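Wostora Desk Guide
Section 4: Setting up the notebooks

Read this section before the first person uses the desk. You will need two spiral notebooks with plain brown covers, a pen that does not bleed, and the Wostora folder that came with the desk pack.

4.1 Clearing the surface

1. Move cups, chargers and loose paper off the table.
2. Wipe the top with a dry cloth. Use a damp one only for marks that stay.
3. Check the area where the notebooks will go. Crumbs under a cover leave dents in the cardboard.

Note: Light scuffs and thin scratches on a white top are normal. Do not use scouring powder on them - it dulls the finish.

4.2 Placing the notebooks

1. Pick up the first notebook by the cover and the pages together. Do not lift it by the wire.
2. Set it down flat, a hand's width from the front edge of the table.
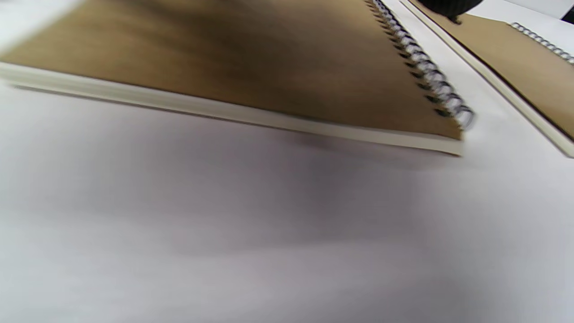 3. Put the second notebook beside it and leave a small gap. If the coils touch, they can hook together when someone picks one up in a hurry.
4. Turn both so that the bindings face the same way.

Caution: A bent coil has sharp ends. Press the end back in with pliers, or take the notebook out of use.

4.3 Which notebook is which

The left notebook is the day log. The right one is for requests and orders. Leave the covers blank and write the desk number inside the front cover, so that the books can be swapped between desks when one fills up.

If your desk has a partition, keep the notebooks on the open table in front of it. Books pushed up against the wall tend to get forgotten.

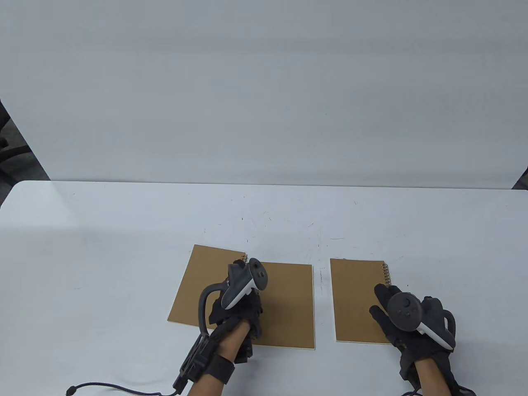

4.4 Starting a new book

1. Write the month on the first page, for example March.
2. Number the pages as you go. The log holds up to 250 entries.
3. When 50 entries are left, order a replacement from Wullano. The order code is 3031.
4. Put the full book in the Wostora folder and send it to Tamás Győri at the Flatadia office. Folders are collected on Wednesday.

Note: Do not tear out pages. Cross out mistakes with one line and write the correction next to it. Torn strips collect in the coil, and the pages stop turning properly.

Section 5 covers pens and spare paper.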